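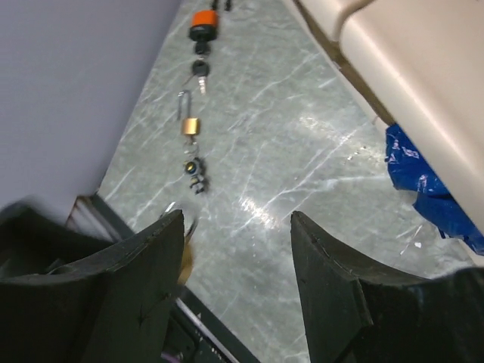

Lost keys pile up at Hemmin leisure centre

Missing a set of keys? Hemmin leisure centre may well have them. Staff say 600 items were handed in at the front desk over the summer, keys mostly, plus goggles, odd trainers and one wedding ring (since claimed).

Anything left by the end of August goes. Coats and towels to the Granero charity shop, keys to scrap. Phones are passed to the police.

Desk manager Sakda Boonchu said: "People ring once, give up, get new locks. Meanwhile its sat in our drawer."

To claim, come to the desk before 4 pm and describe what you lost. Car keys need proof of ownership, so bring the log book. No claims over the phone, sorry.

Numbered lockers come in next month, paid for by a £2,256 grant. Each will have a wrist band in place of the old pound coin slot. The pool stays open while teh work is done but the upstairs changing room will be shut. Parking as normal, use the Illurby Road entrance.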